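Last updated in August

I've been meaning to write up the blanket result for a while, mostly so I stop explaining it one email at a time. It's a small result and it came out of a method change, so I'll do the method first.

For the Kairys set we collect demonstrations with hand-held grippers. A person moves the gripper the way they want the arm to move later, and we train on the recording. Each episode is one fold or one pull, start to finish. Until this spring almost all our cloth data was towels on a bare table, and the policy was good at towels on a bare table. At Eltness they put it in front of a made bed and it failed on most tries. It would close on the top layer and take the bottom layer along with it.

Sointu Kemppainen thought the trouble was in how we picked grasp points, and that more episodes of the same kind would not help. So we changed two things. We moved to beds in ordinary rooms, with a thick blanket and a thin printed sheet overlapping. And we asked people to hold the fingers open over the edge for a moment before closing, so that every episode had a clear stretch of approach in it.
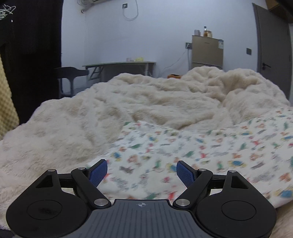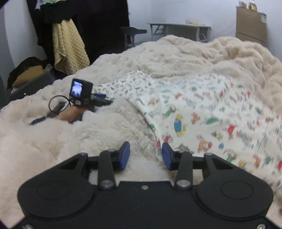 Heikki Savolainen
Research engineer, cloth handling, Vongate

The fingers are open in both of these, with bedding under them, and that open stretch is the part of the episode I care about. We label the approach separately from the grasp and give it more weight in training. Before, the approach was whatever happened to come first, and some people rushed straight through it.

We kept 115 episodes from the bed sessions after throwing out the ones with tracking loss. Long pile is hard on tracking if you get too close to it, because there is very little for the software to hold on to. A busy print helps, as long as you move slowly. Fast sideways moves smear the print and you lose most of what it gave you.

On the test bed the new policy separated the two layers in 72 percent of trials. The old one managed 17. We then trained a third version with the same bed episodes but without the extra weight on the approach, and that one landed a lot closer to the new policy than to the old one. So most of the gain is from the data and a smaller part is from the weighting. I had expected it the other way around, and Sointu has been decent about it.

Things I would not claim yet. We tested on one blanket and two sheets. All the sheets were printed, and I don't know what happens with a plain white one on a white blanket. My guess is it gets worse. The trials were also short, some 85 seconds at most, and a policy that fumbles for that long and then succeeds counts the same as one that gets it right away. I want to change the scoring before the next round.

The Villivix scripts needed one fix for all this. They were cutting the first second of each episode to remove the button press, and that second was often a good piece of the approach. It's now a setting, and it's off by default. If you have an older copy, check it before you train anything on cloth.

Next is pillowcases. I also want to rerun the towel test with the new policy to see whether it lost anything there. Sointu has the towels.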